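**Fixture notes, 31 May 2025**
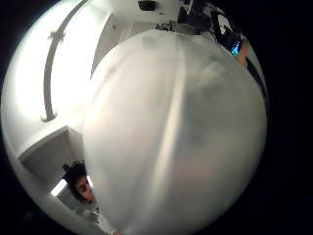 *Photo: Nirnavach workshop log*

Surface check on the frosted piece. The outside looks smooth and milky, and the shapes behind it come through only as blurred gray shadows, darkest toward the lower right. Seam runs straight down from the upper middle. Left of the seam the material looks lighter, right of it grayer. I can't tell from the surface whether it is a joint or a fold, so it goes in the log as "seam" for now.

Hardware at the narrow top end is gray, brackets or a hinge of some kind. No part number on file. Asked Sinier for the drawing in February and have only the cover sheet, 22-100.

Open items:

- Get the full drawing set, then correct the name of the top hardware in sheet 73.
- Repeat the surface check with the room lights off. Same position, same side.
- Agree on one word for the material. Flovodora's list says "panel", ours says "sheet". Leave it as "frosted material" until the order papers are found.
- Move the old entries from binder 672 into this log.

Cleaning: soft cloth only, no solvent near the seam.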